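**The Irnico Two-Arm Bench** is a countertop robot station for small hand chores: picking up a tool, putting it in a tray, clearing a work surface, handing something from one side to the other. We build it in Kollham, we sell it mostly to repair shops and schools, and we get the same phone call over and over. Somebody has a garage, or a shop floor, or three kids and a kitchen, and wants to know if the thing can just do the tidying up already.

We'd rather you had a fair picture before you spend your money, so this page is longer than most product pages. Get a cup of coffee!

## What you get

- Two six-joint arms, left and right, with two-finger grippers
- A front rail and a printed table mat
- Three side panels, in plain gray or in one of our patterned papers
- Wrist cameras for both arms and one overhead camera
- A one-year license for Vasska, the software that lets you teach a job by guiding the arms through it

It runs from a normal wall outlet. Setup takes most people an afternoon, and a good part of that is getting the cables to hang the way you like them (leave plenty of slack at the wrists, more than looks right).

## So, can it do chores yet?

Some of them, some of the time, and slower than you. We have come to think of chores in terms of how fussy the objects are. A chunky screwdriver with a rubber grip is a friendly object. It doesn't bend, it doesn't spill, and it gives the fingers something to hang on to. A shallow tray is friendly too. Put the two together and you have a job that one of these benches can learn from 45 guided runs and then repeat through a morning with only an occasional fumble.

Now take a wet dishcloth, or a plastic bag, or a drawer of mixed screws. Those are unfriendly objects, and the bench will embarrass itself. We have watched it chase a single grape for longer than we care to say. Clear plastic is hard as well, as the cameras tend to see the table through it and misjudge the rim. Crumbs and grit it mostly ignores, so if you were hoping for a clean table at the end, you'll still want a brush.

Scoops sit somewhere in between. Gripping a scoop by its wall works nicely. Tipping it at the right speed over the right bowl takes more teaching, and our own best advice is to practice with dry rice before you try anything you'd mind sweeping up.

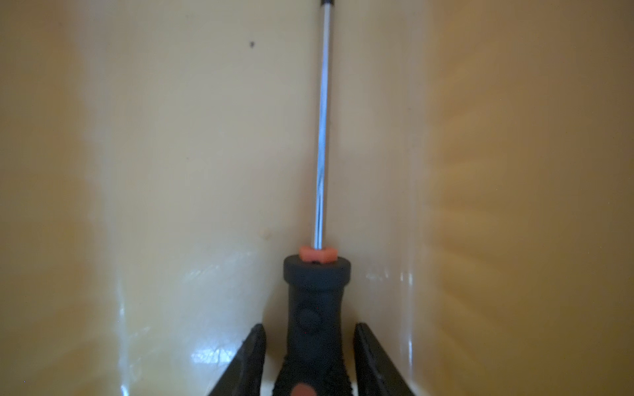
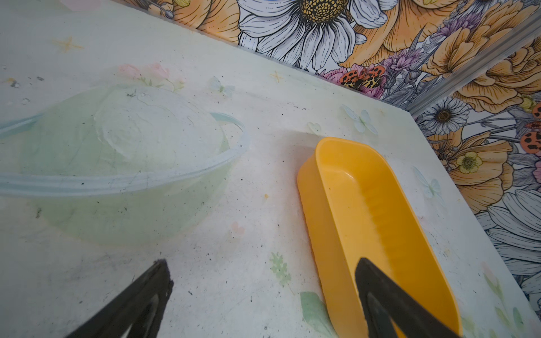
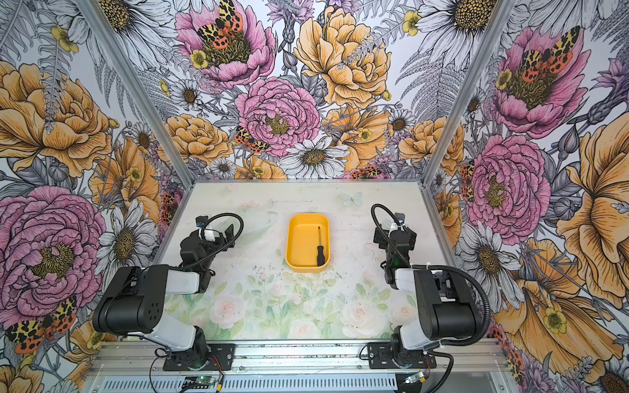
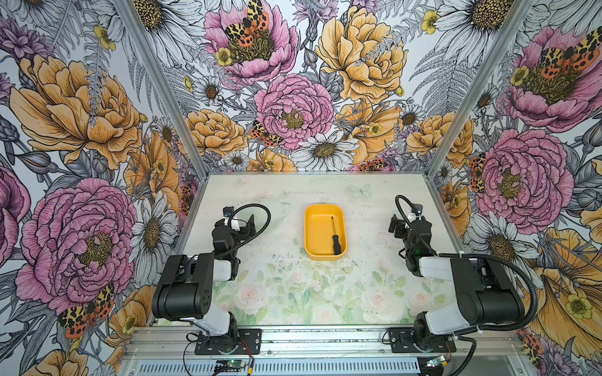 **Can I leave it running while I'm out of the house?**

Please stay within earshot while it works. The arms stop on their own when they meet more resistance than they expect, but a dropped tool or a snagged cable still needs a person to sort it out, and we'd hate for you to come home to a bench that gave up ten minutes after you left.

## Where it earns its keep

The happiest owners we hear from have one dull job that comes back every day. Returning hand tools to trays at the end of a shift is the classic. Sorting parts that are all a similar size is another, and so is loading a fixture on a slow machine where the waiting is the worst part of the work. One repair shop that bought a bench in December uses it only to lay out the same kit of tools before opening, and they tell us they would miss it terribly.

At home the case is thinner, and we'll say so even though we'd love to sell you one. A bench stays where you put it. Your laundry, your dishes and the stuff on the stairs would all have to come to the bench, and by then you've done most of the chore yourself. For tinkerers and for families who like teaching it new tricks, it's a delight. As a replacement for housework, wait a while.

## Busy walls and shiny panels

People ask about the patterned panels. They're meant to make practice a bit harder, so that a job learned on the bench has a better chance of holding up in a real room with real clutter. Start with gray if you're new, then swap. Glossy surfaces will throw glare into the wrist cameras, so try the bench under the lights you plan to use before you teach it anything long.

## Care and spares

Wipe the finger pads with a damp cloth and replace them after 3000 grips, or sooner if they look polished. Check the rail bolts every 30 days. Spare pads, cables and mats ship from Danko, our parts partner, and usually go out within 7 days.

The softer Danko pads are worth having for rounded handles. They wear out faster, though, so order two sets.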